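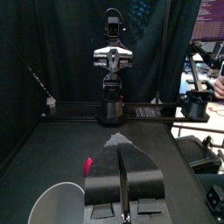
Bostberg, October

Wrist camera view shifts against the gripper after a few hours
Posted by Uyên Bùi

Cell with several arms on one black table, two of the bases along the rear edge. The view is from the wrist camera on the near arm. After a shift the fingertip sits lower in the image than it did at calibration, and picks land short by more than 2 mm. Re-running hand-eye calibration fixes it until the next day. I have tightened the base bolts twice. The other arms do not show it. Is this the camera mount or the wrist joint?

Sơn Đàm

Mount, almost certainly. If the base or a joint had moved, the fingertip would stay put in the image, as the camera and gripper travel together. You say the tip itself moves in the picture, so something between camera and gripper is slipping. Tightening the base will not touch that.

Power down, support the arm, take the camera bracket off and clean both faces. Refit with medium threadlocker, snug the screws in a cross pattern, and leave it 24 hours before calibrating. Save a reference image with the gripper closed and compare the tip position at the start of each shift. Check the gripper flange screws while you are in there. A loose gripper gives the same symptom.

Debashish Bepari

had this on a Lasisel arm, it was the cable. too short, pulled on the camera every time the wrist rolled. give it a bigger loop

Clementina Sampaio

Agree with Sơn on the cause. One addition: jog the wrist slowly through its full range and watch the tip in the live view. If it jumps at one angle and comes back, look at the cable first. If it creeps and stays, do the bracket. Ours took 20 minutes to refit, plus the wait for the threadlocker.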